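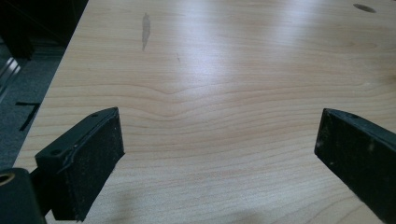 Notness Bimanual Handling Study: Progress Report to the Stollus Fund

Reporting date: Jul 12, 2022

Summary of the period

Work in this period covered collection of two-handed demonstrations with hand-held grippers and a first training run on the results. Collection is on schedule. Training is behind plan by one evaluation cycle, for reasons given under Open issues.

Collection method

An operator holds one gripper in each hand and performs a short tabletop task. Each gripper carries a marker plate, which is tracked to recover its path. Close views from the grippers are stored with a head-height view of the table, and all streams are aligned to a common clock before review.

The current task set uses small household-scale objects on a bare wooden tabletop. Start positions are varied between takes. The table itself stays fixed relative to the surrounding metal rails — moving it would require a new calibration.

At the close of the period the archive held 1873 takes, of which 924 have passed review. The remainder are awaiting review or were rejected for tracking gaps. A take is rejected if either gripper path is missing for more than 200 milliseconds.
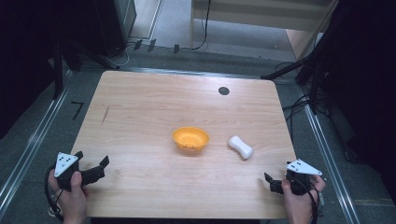 Training results

The Wosotine policy was trained on the reviewed takes in 2 configurations: gripper views only, and gripper views plus the head-height view. The second placed objects more consistently when both arms had to act at once. With gripper views only, the arms often started out of step and one closed early. Single-arm portions of the tasks showed little difference.

These results come from one training seed each and should be read as provisional.

Open issues

Glare on the tabletop reduces contrast in the close views. Moen has supplied diffusers for the overhead lights, and a comparison set will be recorded before they are adopted.

Clock drift between streams affected part of the early archive. Those takes were realigned, which delayed the second evaluation cycle.

Next period

Repeat both configurations with additional seeds. Complete review of the backlog. Deliver the reviewed archive and the alignment code to the Fund in December.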